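**Hand guiding vs. remote for PC teardown demos - what are you all doing?**

**treltau_tinkerer**

Hi all, long time reader, first real thread. I've got one arm with a wrist camera and a pile of retired office towers from Litton (33 of them, stacked in my garage, my wife is thrilled). The goal is to get the arm doing the boring bits of a teardown: pull the drive, unplug the data cable, drop the screws in a tray.

So far I've recorded 104 demos by remote, with a leader arm on the desk and me squinting at the wrist feed. My drive pulls look ok. Anything with a cable is a disaster. I grab it, I lose it, I go back in, and now the recording has four grabs in it and the policy has learned to grab four times. It's very faithful to me, I'll give it that.

Would I be better off just putting my hands on the arm and pushing it through the motions? Who's done both?

---

**gravycomp**

Hands on the arm, every time. You can feel the latch let go. With a leader arm that has no force feedback you're guessing, and you guess slow, and slow demos train slow policies. I did a whole set of drive pulls by hand guiding in one evening and they were better than a month of remote ones.

The only setup that matters is gravity compensation. If your arm sags when you let go, fix that first.

---

**Memham_Mike**

Going to disagree with gravycomp pretty hard here. When you hand guide, YOUR ARM IS IN THE SHOT. Wrist cam less so, but if there's any second camera your elbow is in every recording, and then at run time there's no elbow. My policy worked great as long as I stood there with my arm out like an idiot.

Also you end up pushing with your whole body. I shoved a gripper into a drive cage hard enough to bend the cage and didn't notice until playback, where the motors couldn't do it and tripped out. If you can't do it through the motors the robot can't do it either, and remote tells you that right away.

---

**gravycomp**

The elbow thing is solved by replay. You record joint positions by hand, put the tower back how it was, play the motion back with nobody in the way, and record the camera on the replay. Old trick.

---

**Memham_Mike**

"Put the tower back how it was." With cables. Good luck getting a SATA cable to lie in the same loop twice. Replay is fine for screws, I'll give you screws.

---

**treltau_tinkerer**

Ok this is exactly the argument I've been having with myself. What about the stuff in between? Half the time I'm at the leader with one hand and reaching in with the other to hold the case still.

---

**Mpho Modise**

Using my real name because I'm bad at making up handles, sorry! I do this for a small recycler, Pretorius, we take apart a lot of towers and I've been the demo person since February.

We went remote for all the arm motion and hands for everything else. By everything else I mean laying the case down, holding the side, fishing a loose part away from the edge. I used to cut those bits out of the recordings and I've stopped, I just tag them as "human" segments and the training skips them. Saves me so much editing time.

On the cable grabs, two things helped me a lot. One, don't recover inside a demo. If you miss the plug, back all the way off, mark it failed, start again. Keep the misses in their own folder, you might want them later for recovery training, but don't mix them in. Two, slow the leader scaling way down for the last bit of the approach. Mine is on a foot pedal - press it and my hand moves a lot but the gripper only moves a little. I found the pedal in a box of sewing machine parts and it's the best thing on the bench.

Also, pick one end of the cable to go for and stick with it. I was grabbing the blue ones mid loop some days and at the plug on other days, and the policy split the difference and grabbed air.

---

**treltau_tinkerer**

The pedal!! Yes, ok, I'm doing that tonight. And guilty on the mid loop thing, I go wherever I can see it.

What does your wrist view look like? Mine is so tight that I lose the board completely once I'm down at the cage.

---

**Mpho Modise**

Ours is pretty wide, you get most of the tower. Case goes on its side, gripper comes in from the bottom of the picture, and I park it low by the drive cage between tries:
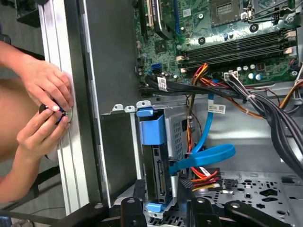 *Wrist cam, tower on its side, hands at the rail and gripper down by the drive cage.*

You keep both the drive and the blue cable in view from there, so I can line up on either one without moving the camera first. I tried a narrower lens for a while and went right back.

---

**Memham_Mike**

Ok that's a nice view. You can see the blue latch on the caddy and still have the memory slots way up top. Mine is like looking through a straw.

Do you worry about the labels? There's one on the blue cable and another on the black bundle. I had a policy that got obsessed with white stickers, I swear it would go for any sticker you put in the case.

---

**Mpho Modise**

Ha, yes, a bit. I mix up the towers as much as I can so the stickers land in different places. If I did ten in a row on the same machine I'm sure it would learn the sticker.

---

**gravycomp**

I still say try hand guiding for the latch. A latch like that one, you need to feel it. Do twenty by hand and twenty by remote, train on each, run both on a tower neither has seen. Then come back and tell Mike he's wrong.

---

**Memham_Mike**

Or tell gravycomp he's wrong. I'm open to either as long as it's him.

---

**litton_lurker**

How many demos do you need before any of this matters? I keep reading 1,000 and I don't have the back for it.

---

**Mpho Modise**

We have 860 clean ones across all tasks and the drive pull was usable well before that. The cable unplug still fails more than I'd like. I'd take a small pile of tidy ones over a big messy pile, but I also do this for a paycheck so I just keep recording.

---

**treltau_tinkerer**

Update: pedal is wired in (it's a guitar sustain pedal, close enough). First session at quarter scaling and I got the plug on the first grab more often than not, which has never happened to me. It does make my shoulder ache. I've tossed every demo with more than one grab into a separate folder and that folder is now a lot bigger than the good one, so that's a bit sad.

Doing gravycomp's latch test next. Does anyone have a gravity comp config for an arm with a camera bolted on the wrist? Mine droops to the left the second I let go.

---

**gravycomp**

Weigh the camera and the bracket and add them as payload at the last joint. If it still goes left your center of mass is off, shift it over a little at a time until it stays put. Post your numbers if you get stuck.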